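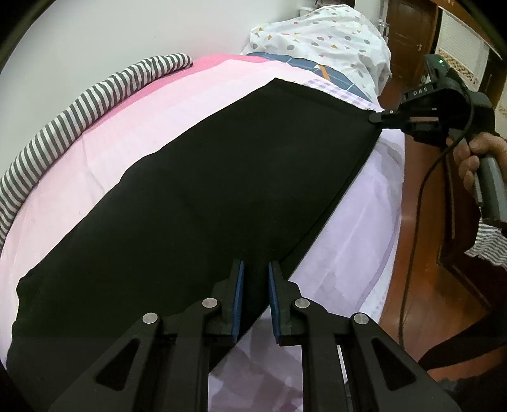

Bought two of the Femura satin pillowcases in February, the big body pillow size, black, and have been meaning to write this up since. Short version, keep them, would buy again, with grumbles. First thing you notice is the size. Laid flat on the bed a black one goes diagonally a good way across, way bigger than I had pictured from the listing. Slightly shiny but not the full disco satin look, which I was scared of. Next to my pink stripes and the lavender sheet it's a bit severe, I'll admit, nothing on my bed matches anyway. Hems are straight. That matters to me more than it should, the last set I had (Brollari, never again) had a hem that wandered off like it was sewn on a bus.

Price. Paid 30 for the pair with shipping. Trekmont wanted nearly that for one and it only came in beige.

Feel. Smooth, cool when you first lie down, then normal. Hair is less of a birds nest in the morning, I have thick wavy hair and it used to take a while to brush out. Skin, no idea, no difference. The listing goes on and on about skin. Ignore.

Creases. Ok so this is the main thing. It comes folded in a tiny packet and the fold lines take ages to drop out. Mine had soft creases over the middle even laid out flat, not sharp ones, but you see them on black because the light catches. Low iron, inside out, thin towel on top. Do not go hot. I did one corner a bit too warm and there's a dull patch there the size of a coin. My fault but the care label is so small I needed my phone to read it.

Washing. Have done 16 washes now, counting both. Cold, in a mesh bag, with other darks. First wash put it on its own, a little dye came out in the sink when I tested it by hand. Nothing since then. Dries super fast, like an hour over a chair. Color still a proper black, maybe a touch less shiny than new. I skip the dryer. One small snag from a fingernail near the opening, hasn't run.

Lint!! Black plus a cotton quilt equals fluff. If you have a white quilt you will be picking bits off it forever. Roller by the bed, sorted. Also shows hand cream, ask me how I know.

Slipping. The pillow does slide around on the sheet more than with cotton. On plain cotton sheets it's fine-ish, on anything silky I'd guess it goes on the floor. The envelope flap is deep enough that the pillow itself stays in, which was the problem with my old ones. No zipper. I wanted no zipper, they scratch, but some people will want one so check before ordering.

Folding it is a pain on your own, it just slithers. Get someone on the other end or pull it tight corner to corner on the bed first, then halve it, then halve it agian. Takes up no room in the drawer after that.

Compared to the Pálfi one my sister has: hers is heavier, feels nicer in the hand, costs a lot more. In the dark with your face on it I could not tell you which is which. She disagrees.

Smell out of the packet, slight plastic, gone after the first wash.

Things I'd change. Bigger care label. A dark navy option, black is a lot. Packaging that doesnt crush it into a brick. And the size chart on the page is in inches in one place and cm in another and they don't agree, go with the cm.

Four stars. Would be five if it arrived flat. Ordering a second pair for the guest bed when they're back in stock, they were out when I looked on 2024-04-09.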